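Wudley, 19 August 2022

**Plamwood adds a refillable watercolour pencil to its Rozīte range**

Plamwood has released a watercolour pencil with a replaceable core under its Rozīte label. The holder is kept and only the pigment core is changed. The range opens with 19 colours, sold singly and in sets of seven.

The cores are bound with plant gum and a vegetable wax. They contain no petroleum wax. Each core is 3 mm across and fits the same holder regardless of colour. A twist collar at the tip grips the core and releases it for changing.

"A conventional coloured pencil is usually thrown out with a stub of good pigment still in it," said Anitha Rai, product manager for Rozīte. "With the collar, the core can be used down to the last few millimetres, and what remains can be wetted in a dish and used as paint."

Colours were chosen for mixing on paper. Two yellows, two reds and two blues form the base of the range, with the earths and greys built around them. The colour chart gives a lightfastness grade for each core. The pinks carry the lowest grade and are not advised for work that will hang in daylight.

Ridwan Pangaribuan, who runs the drawing program at the Nulinley studio, used trial cores with adult classes from January. He reported that the cores lift cleanly from hot-pressed paper but leave a faint line on rough paper – a point now covered in the instruction leaflet.

**Packaging**

Sets are supplied in a folded card sleeve with no plastic tray. Replacement cores come in paper tubes, labelled with the colour name and number. The holder is aluminium and can go in household metal recycling where the local council accepts small items.

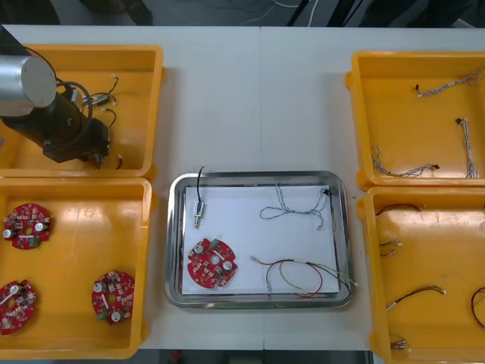
**Availability**

Rozīte watercolour pencils and replacement cores are available now from art supply shops and from the Plamwood counter in Wudley. Schools may order cores in bulk by colour number. Printed colour charts are free on request.

**Media contact**

Anitha Rai, Plamwood, Wudley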